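The Long Quarrel Over Grey

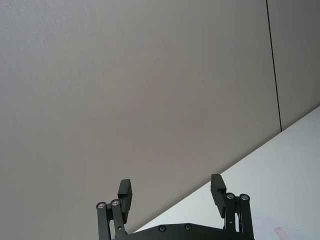 My grandmother painted her front room in Wurkcombe six times, and every time she said it was going to be grey, and every time my grandfather came home and called it blue, or mauve, or (once, memorably) porridge. I have thought of the pair of them all through this autumn of paint charts. Take a plain light grey panel: it will look a touch warmer and darker in one part and a little lighter in another, all with no pattern on it, and set a second, cooler grey beside it and you begin to wonder what you meant by the word in the first place.

Sumathi Bangera has mixed paint in the town for longer than she cares to say, and she keeps 161 greys on cards in an old biscuit tin. "People want one that stays put," she told me over a very large pot of tea, "and I've never sold one yet." Her advice is to paint a good big piece of lining paper, move it from wall to wall for a week, and look at it in November if you possibly can, with the lamps lit by four and the curtains still open.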